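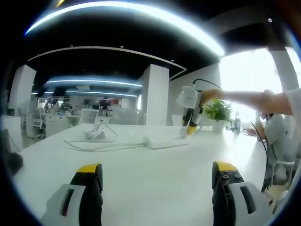

Photo: Ustyna Kuzmenko, Clerkura workshop notebook

May, a bit after 3 in the afternoon. Long white table, window end.

Cable day! I have been putting this off since we moved the benches, and it finally got silly enough that Halyna Stelmakh put it on the shared list in capital letters. So the job for the afternoon was the white stuff: power strips, adapters, and the loose cable that goes with them. Black cables are a separate misery and get their own page.

The trouble with white on white on white is that you can look straight at a lead and not see it. Glossy white table, white strip, white cord, and the ceiling strips bouncing off everything. I kept patting the tabletop like somebody looking for their glasses. Halyna says we should have bought a gray desk mat years ago and she is right, so I've added one to the Pritby order (the 1000 mm one; the 500 is too short to lay a strip on with its cord stretched out).

What I did first was get a strip flat on the table with its cord running off to the left, well away from the coiled stuff. That sounds like nothing but it makes a big difference. Last time I started with everything in one heap and spent most of the session undoing knots I had made myself. This time the coil got its own patch of table and I left it alone until its turn.

Notes on coiling, because I always forget and then have to relearn it:

Over-under for anything longer than my arm. Start from the plug end, let the cable show you which way it wants to curl, and don't argue with it. I argued with one of the thin ones and got a figure eight that sprang open across the table the second I let go.

Short cords just get looped loosely round the hand and tied. No wrapping them tight round the adapter body! We did that with the whole Priltow batch and every one of them has a kink where the cord leaves the housing. I've asked Halyna to look at whether those should stay in use at all. Until she has, they are in the blue crate and please leave them there.

Hook and loop ties, no twist ties. The twist ties from the old drawer are going in the trash and I don't want to hear about it.

Labels next. The print on these adapters is tiny. I read ratings off with the phone zoomed in and write them big on a paper flag round the cord, output voltage first, then current, then what it belongs to if we know. If we don't know what it belongs to it gets a question mark and goes to the mystery tray, and after a couple of months in the mystery tray it goes to recycling. Ustyna wants a longer wait — she has a feeling about the Dmytriv scanners and their missing supplies — so I said fine, the end of the summer, but then they really go.

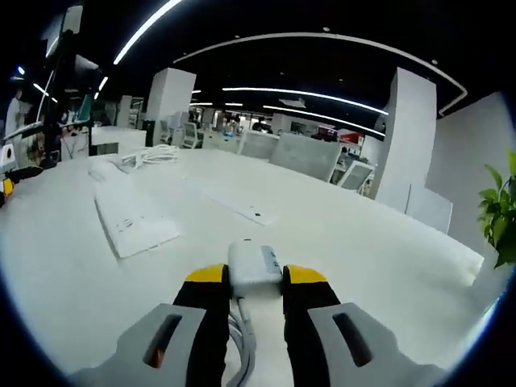 What looks like an adapter with its bundle of cables, strip and coil on the table.

The adapters are more fiddly than the strips because of what hangs off them. You pick up the block and the whole tail comes along, and if the tail is lying under something then that comes too. Best way I found is to hold the block by its sides, lift it straight up, let the cables drop down and sort themselves out a little, and only then decide where it's going. Dragging it sideways across the table is how you sweep everything else along with it.

Strips: I want them parked in one direction, all on the same diagonal or all square to the table edge, I don't care which, just the same. I started on a diagonal and it was fine for reaching the outlets but terrible for seeing what space was left. Square next time.

For storage I'm proposing a flat drawer for strips (cord folded on top, tied once) and small bins for adapters by voltage. Halyna would prefer hanging everything from hooks on the end panel. My worry is the weight of the blocks pulling on their own cords all year. We could do hooks for the plain cables and bins for anything with a block on it, which I think is where we'll land. I measured the drawer, by the way: 130 mm of clear height, plenty, even for the chunky ones lying on their sides.

Wipe the cords down before they go away. A barely damp cloth, everything unplugged, and dry them properly after. The white ones show every fingerprint and I'm vain about it. Also run the cord through your fingers while you wipe, slowly, and stop if you feel a flat spot or a nick. Anything with a nick gets red tape on the plug and goes to Halyna.

The plant stays on the table, before anyone asks. It likes the window. Just don't route cords round the pot (me, twice), and water it before you start and never while there's a strip out.

Still to do:
Flags for the adapters without one
Order the mat and more ties, the wide ones
Halyna to check the blue crate
Clear the drawer, currently full of somebody's Clerkura lanyards
Black cables, separate page, separate mood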